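Notebook, December. Bench 2, tower strip-down by remote control

Started at 8.30. Carrying on with the Mavemel job: get enough hand-driven runs of the cable and drive area that Orier can train on them in the new year. The CPU and memory end of the case is a separate task and I am leaving it alone for now, socket open, lever up. The case stays on its side with the panel off.

Before driving anything I checked the gripper zero and found the fingers were closing with a small offset again. Same as last month. I reset it from the pendant and wrote the old value on the sheet by the door. If you use this bench, please check it first thing and write down what you find, even if it is fine.

Also changed the scaling on the hand controller. It was at one to one, which feels natural for big moves and is hopeless near a connector. Any small shake in my wrist went straight into the fingers. I tried half, then a third. A third is slow but I stopped knocking the cage. The travel limit on the controller is now a nuisance and I have to clutch out and reposition more often – those clutch gaps show up in the log as dead time and will need trimming.

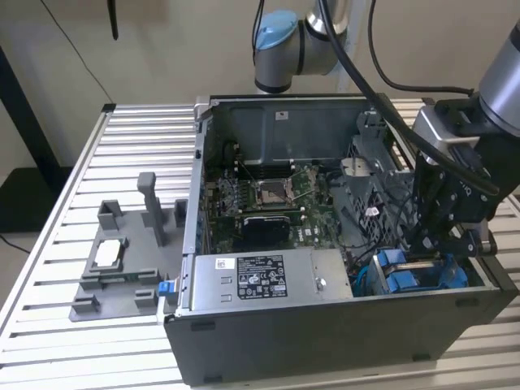 First block was approach only. Start from the park pose, come across to the right side of the case, stop above the cables, hold for a second, go back. No contact. I did it from several slightly different starting poses because the last set were all so alike that the policy only worked if the arm began in exactly the right spot. Boring to drive but quick. Kept nearly all of them.

Second block was going in and taking hold of a cable. Much harder. With the wrist straight down the fingers fit between the bundles, but I can't see the tips on the main view once they are below the edge of the case. I had been tilting the wrist to get round this, and then the linkage side of the gripper comes too near the metalwork. In the end I kept the wrist upright and went by the second view, with the force readout up beside it. Touching a cable shows as a slow rise. Touching the chassis shows as a step. Once I knew that I was a good deal more relaxed about it.

Dropped the force stop from the default to 4 newtons for the last part of the descent. It trips too early if I come down fast, so don't come down fast.

Things that spoiled runs:

The arm's own cable. On long reaches to the right it drags across the case and pulls a little on the wrist. I could feel nothing at the controller, but the pose trace has a wobble in it. Needs another clip higher up. I have asked for a longer sleeve from Lumbantobing, no date yet.

Me hesitating. If I hover while I make up my mind, the run teaches hovering. I threw those out even when the grasp at the end was good. Better to decide the route before pressing record.

Loose harness moving between runs. I first put it back the same way each time, then thought better of it and let it lie where it fell. More failures, more useful data.

Stopped for lunch at 12.45, arm parked, recording off.

Afternoon: more of the second block, same settings.

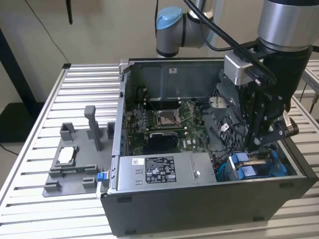
Gripper down in the right side of the case, second block.

The afternoon runs were steadier. I put that down to the slower scaling and to standing up to drive instead of sitting. Total in the folder for this case is now 212, of which 76 are from today after throwing out the bad ones. The Mavemel plan says 1,000 before we train anything serious. I would like to try a small training run well before that, if only to find out whether the clutch gaps matter as much as I think.

Tried replaying one of the good runs open loop, with the harness moved by a couple of centimetres. It closed on air. No surprise, but I saved the log to compare with later.

The grey fixture on the left stayed where it was. Please don't shift it; the Zorkstead calibration file uses its position and I don't want to do that again this side of Christmas.

To do:
- clip for the arm cable
- script to trim clutch gaps, keep the originals
- ask Orier what frame rate they want, I have been saving at the full rate and the disk is filling
- try the smaller finger pads
- label failures by type, "bad" is no help to anyone

Arm off at 16.50, controller on charge.

Comments (3)

Keep the hovering ones in a separate folder please, don't delete. I want them for the pause detector.

Finger offset was there again when I came in this morning, about the same size as in your note. Reset and written on the sheet. I think it is the homing routine and I'll look at it when the bench is free.

Is the third scaling saved as a profile or do I have to set it by hand? Couldn't find it in the menu.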